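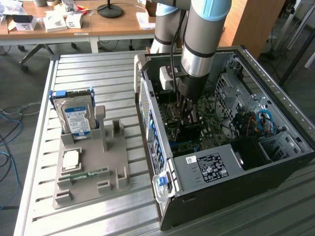

Speaker notes — Nigel Staniforth, Rallwood
Session: Taking a desktop tower apart so the parts are worth keeping
Slot: 22 minutes plus questions. Slides by Efthymia Karras.

SLIDE 1. Opening

Leave the title slide up while people sit down. Start on time.

Say who I am and what the bench at Rallwood does: desktop towers in, sorted and usable parts out. I am covering the work between side panel off and bare chassis. Intake, data erasure and resale pricing are in Efthymia's session and I will send people there if they ask.

Point at the photo. Case on its side, panel off, motherboard facing up. Every step in this talk assumes that position. Gravity holds the screws in their holes once they are loose, and coolers and memory come straight up.

SLIDE 2. What comes off first

Order we use on a standard tower:

Power cord and all external leads off. Press the power button once to drain what is left.
Side panel.
Data and power connectors at the drive end.
Hard drive, on its rails.
Expansion cards.
Memory.
CPU cooler, with its fan or shroud.
CPU.
Board power connectors.
Power supply.
Board, last.

The order is written for a case with a drive cage that sits near the cable bundle. On those, leaving the drive until later means working around its cables for the whole job. If the case has the cage on the opposite side, swap steps as needed and write down what you did.

SLIDE 3. Colored touch points

Most business towers mark the parts you are meant to handle. The one on the opening slide uses blue: release tabs down the front edge, a latch handle near the front corner, rails on the drive. Other makers use green or purple. Find the color before picking up a screwdriver.

Common error on our bench in the first month: prying at a front bezel that had release tabs in plain view. We replaced 13 bezels. Pause here, somebody usually has a worse number.

If a latch will not move, check for a second catch on the inside face. Do not lever it with a flat blade.

SLIDE 4. Cables

Drive end first. SATA data connectors may have a small metal spring clip. Press the clip, then pull on the connector body. Never pull on the cable.

Power connectors to the drives are stiff and have no clip on most models. Rock them along the long side only. Rocking across the short side cracks the plastic tongue on the drive, and the drive is then scrap regardless of its health report.

Lay the loose bundle over the outside of the case. Do not tuck it back behind the cage.

SLIDE 5. The parts holder

Spend time on this one. It is the reason Bainbridge asked for the talk.

We had been using a flat antistatic tray. Parts slid, drives ended up on top of processors, and we could not tell at a glance whether a unit was complete. The holder replaced the tray. It is 3D-printed, gray, and stands to the left of the tower. On the opening slide the hard drive is upright in its slot at the rear with the rails still on, and the CPU is in the shallow recess in the middle.

Points to make:

The drive stands on edge, so its label can be read without picking it up.
Rails stay on the drive. Loose rails get lost, and a drive without rails goes back into a tower badly.
The CPU recess is shallow on purpose. A deep pocket makes people dig with a fingernail, and the nail goes under the edge of the package.
Heat spreader up, always. If contacts are on the underside they must not carry weight, so check which type you have before setting it down.

The current print is revision 11. Earlier ones had slots that were too tight for rails. Print settings are in the handout. Standard PLA is an insulator and can hold a charge, so ground yourself before placing a part and before taking it out again.

SLIDE 6. CPU and socket

Run the machine for a few minutes before teardown if it will still boot. Warm paste lets go of the cooler. Cold paste on an older pin-type processor can pull the chip out of a locked socket and bend a row of pins.

Twist the cooler slightly, then lift. Wipe the paste before the CPU is unlocked. Open the lever fully, lift by two opposite edges, go straight up.

Close the lever on the empty socket. If you have the plastic cover, fit it now. A board with an uncovered land-type socket is graded down one step with us, no inspection.

SLIDE 7. Power supply

Read the label while the unit is still in the case and copy the rating to the job sheet. Once supplies are stacked on a shelf the label is often face down.

Four screws at the rear on most towers, sometimes a catch on the floor of the case as well. Support the unit with one hand as the last screw comes out. We do not open supplies. If asked about capacitor replacement, the answer is that it is outside this process.

SLIDE 8. The table

Short slide. Slatted aluminum top. Stops can be clamped anywhere along the slots, and a dropped screw can be found. Bare metal is conductive, so no powered testing on it. Anything that needs to be switched on moves to the Flarnetti bench, which has a mat and its own outlet strip.

SLIDE 9. Records

One sheet per tower. Unit number at the top, one line per part, initials at the end. Check the holder against the sheet before clearing it — an empty slot with no line on the sheet means stop and look inside the case.

On the last batch of 100 towers, every CPU was matched to its unit number. Do not oversell this, it was one batch and one model.

SLIDE 10. Questions

Likely ones:

Laptops? Different holder, not finished.
Can we have the print file? Yes, on the Asex share, link in the handout.
Reusing thermal paste? No.
Small form factor cases? Same order, but the drive cage often has to come out before the memory can be reached.

Handouts are at the door. Projector cable goes back to the front desk.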